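Gripper drops plush toys after it warms up -- grip force or bad calibration?
Posted in Troubleshooting > Grippers and end tools
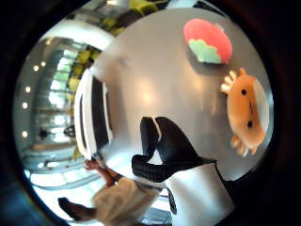 Our gripper has started letting go of soft items partway through the lift. Firmware is whatever shipped with the Brukura controller, never touched it. First 20 cycles fine, then it closes, says it has a grip, and drops. No fault code, nothing in the log exept "grasp OK". The orange crab toy is the worst one, the pink-red felt-like thing with the green scalloped leaf is almost as bad. Hard blocks never drop. Tabletop is glossy and pale, and bounces light, so I wondered about the wrist camera too. Force limit is at 50 percent. Tried 248 cycles overnight with blocks only, zero drops. Don't want to just crank the force, people reach in at this table. Any ideas? Need it working by November.

Posted by tablebot_ellis

enanar_fan
Turn the force up. 50 is low. Mine runs at 80 no problem.

barden_bench
Please don't do that with hands around.

Sounds like the zero on the force sensor is drifting as it warms up. Plush squashes, so the pads push back with hardly anything, and a small offset is enough to read as a grip when there isn't one. A block pushes back hard so you'd never see it. Which fits your overnight run.

Try this:
Let it warm up with the fingers open, then re-zero. Not at power on.
Log raw force while it's open and empty. Should sit flat. If it creeps up, there's your drift.
Set it to re-zero every 500 seconds, or between picks if your controller lets you.
Add a width check after closing -- fingers all the way shut means nothing in them, so stop and retry.

Power off and lock it out before you touch the pads or the sensor cable. Had one close on my thumb because the enable was still on.

The shiny table could throw off the camera, but then you'd get misses at pick. Not drops halfway up.

tablebot_ellis
Logged it open and empty, it creeps. Re-zeroing warm now, crab has held so far. Will do the width check tommorow and post the log.

kettle_drum
Check the sensor cable where it bends at the wrist too. Ours did the same thing and it was the conector.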